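**Taltano to open panel finishing line at Tudwood in December**

Cladding supplier Taltano will start running its own coating and cutting line at the Tudwood works in December, the company told customers Wednesday. Until now it bought panels in ready coated and only cut them to size.

The new line takes up the north half of the old Mogensen shed. Mogensen moved out last spring. Roof's been redone, new power feed is in, dust extraction still waiting on one part.

Main product is a wall panel sold under the Fevurik name. Two aluminum skins, mineral core, painted face, peel-off film on top. Comes in 2 thicknesses. Stock width is 1000 mm, with other widths cut on request, though custom widths go to the back of the queue and will for a while.

"We were waiting on other people's paint schedules," said Shanthi Wickramasinghe, operations manager at Taltano. "Customer wants a gray, we don't have the gray, we wait weeks. That was the whole problem."

The color card has been cut down as well. It'll run to 27 shades at launch, mostly grays, whites and browns, plus a short set of woodgrain finishes. The metallics are gone for now. Wickramasinghe said they may be back once the second paint head is fitted, but wouldn't give a month.

Woodgrain is printed, then clear coated. Fabricators who've had samples say the print holds up fine on a routed fold if the groove is cut clean. One grumble, the grain runs lengthwise only, so anybody wanting it horizontal on a tall wall is going to have more joints and more offcuts. Taltano says it knows.

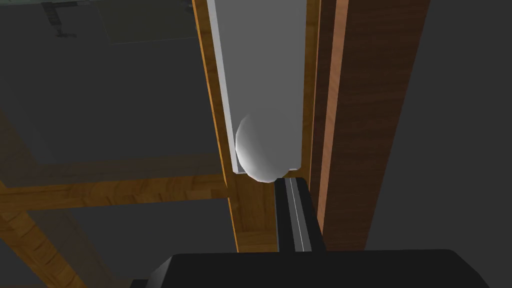
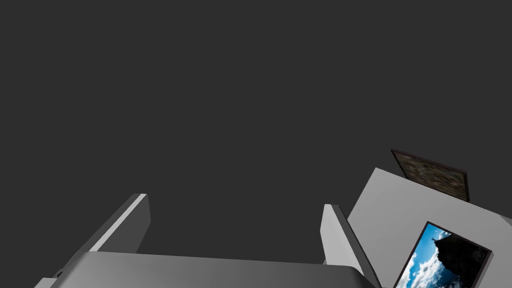
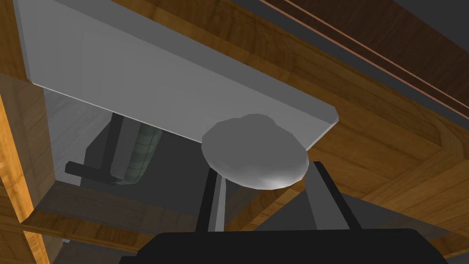
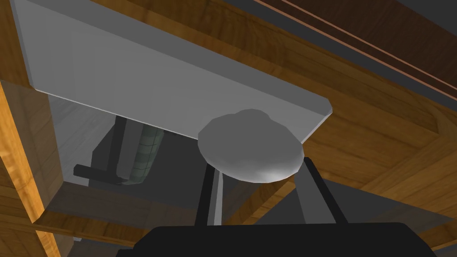
On jobs, the company says the line will need 70 people at full shift. Most of them are already on the payroll in the cutting hall and will move over after training. Hiring for the rest has begun, mainly coating operators and forklift drivers. Night shift won't start until spring at the earliest.

Prices. No list yet. Wickramasinghe said stock colors would come in "a bit under" what distributors pay today and that custom shades would carry a set-up charge, same as now. Distributors we called hadn't seen numbers and didn't want to guess. One said he'd beleive it when the invoice came.

Fire paperwork is the other open item. The mineral core version has been sent for testing as a full wall build-up, with the rails and insulation behind it, and results are due before the first shipments. Old test reports cover the bought-in panel and can't just be carried over to the new one. So anyone with a project in for permit right now should ask for the report by panel code and check it matches whats printed on the back of the sheet. The plain polyethylene core will still be sold, for signs and interior work only. It will have a different back stamp so the two don't get mixed up in the yard, which has happened.

Existing orders aren't affected, Taltano says. Anything placed before the switch ships from current stock, same coating, same warranty terms. Problem could come with top-ups. If half a building is clad in the bought-in panel and the last few sheets come off the new line, the shade might be a hair off, more so in the grays. The company's advice is order the whole job at once, or ask for a batch match and send in a piece of the old sheet. A photo won't do. Film stays on for shipping, has to come off soon after install or it bakes on, nothing new there.

Also worth knowing for installers: arrows on the film show coating direction. All panels on one face go up with arrows the same way. Matters less for solid colors, but do it anyway.

Delivery radius hasn't changed. Tudwood trucks go out mornings, pickup from the gate is by appointment until the yard gets repaved. The main entrance is shut during paving and drivers should use the side road past the weighbridge. Long loads need to call ahead, the turn is tight.

Sample chips in the new shades are being cut now and go to account holders first. Everyone else can ask the sales desk. Full sheets for mock-ups will take longer, and are charged, with the cost taken off the order if the job goes ahead.

Taltano is planning an open day for fabricators once the extraction part arrives and the line can be run with visitors inside. No date set. Safety shoes required, the company will lend glasses and ear plugs.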